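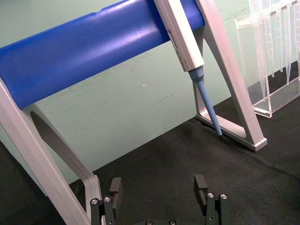
*Figure 1. Wrist camera view of the pipette stand, gripper open.*

## Dudavari bench manipulation set -- progress report, December

**Grantee:** Cuvia, Bendesport site
**Funding line:** Pongsiri, second period

### Status

Collection for the wet-bench tasks is under way at Bendesport. At the close of the period the set holds 839 accepted demonstrations across 3 tasks: pipette pick and return, tube transfer, and liquid draw from a beaker. All were recorded by teleoperation on the two-arm station. Each demonstration is stored with joint positions, gripper commands, the head camera stream and both wrist streams.

A further 47 recordings were rejected at review. The most common fault was a dropped segment in one of the wrist streams. Operator error came second, mainly a release before the object was fully seated. Rejected recordings are kept in a separate folder and will be offered to Pongsiri as failure cases if they are wanted.

### Pipette task

The pipette hangs on the blue bar by its hook, and the demonstration ends when it is back on the bar and the gripper has cleared it. Early recordings approached the body from a narrow range of angles, and the first trained policy would not recover from anything outside it. Start poses are now drawn at random before each recording. We do not yet have enough data under the new procedure to report a success rate.

### Tube and beaker tasks

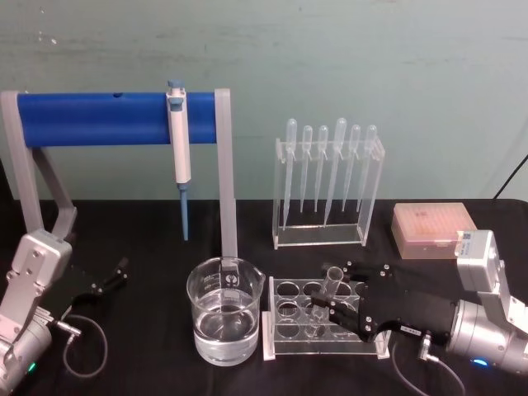
Clear labware remains the main source of label disagreement. Two annotators mark the moment of contact independently, and on the tube task their marks differ more than on the pipette task. The tube, the rack and the holder behind it are all transparent, and against black cloth the annotators have little to go on except highlights along the edges. The gripper fingers are black as well, which does not help in the head view. We now have annotators mark contact from the wrist stream first and use the head stream only as a check. Agreement on the first batch done this way is better, though the batch is small.

Water level in the beaker was not logged in the early sessions. It is now entered by hand at the start of each one.

### Next period

- Re-annotate the 26 tube recordings flagged for contact timing.
- Add a second tube rack position.
- Deliver the first partial release to Pongsiri, with calibration files -- format as agreed in the work plan.

No change to the budget is requested.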